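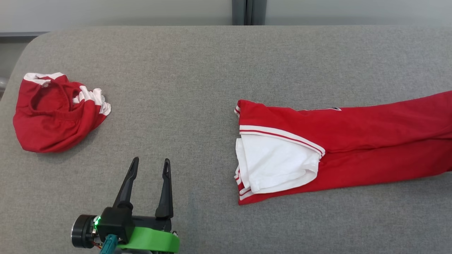
What caused the arm to stop responding during the folding trials in October?

A worn cable to the gripper motor lost contact whenever the wrist turned far to one side, and the controller kept the last grip command in force.

The fault was first reported by Naomi Temba, who noted that the fingers remained closed for up to 22 seconds after a release had been ordered. The Hirlow controller recorded no error.
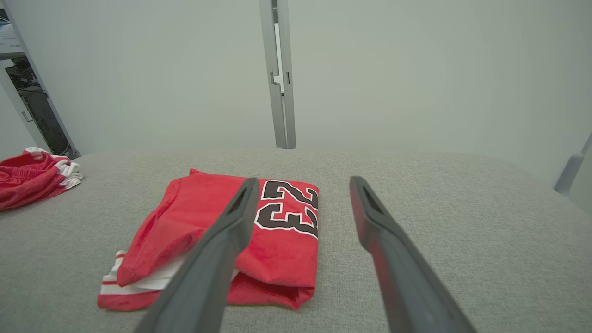

Edin Zupan replaced the cable and repeated the test 100 times. The release failed 2 more times, both with the old connector still fitted. That connector has now been removed from service.

Until the review is complete, the following rule applies at Trelirley: no person may reach over the table while an arm has power. The stop button must be tested before each session. I regret that this rule was not in writing earlier. 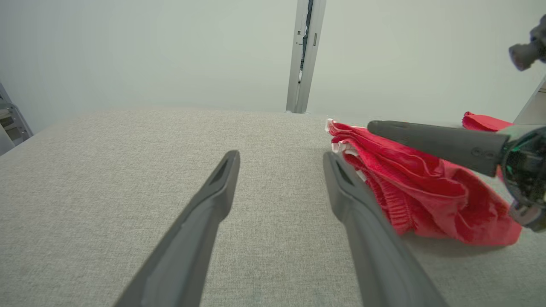

Red garment on the folding table, with grippers from two arms.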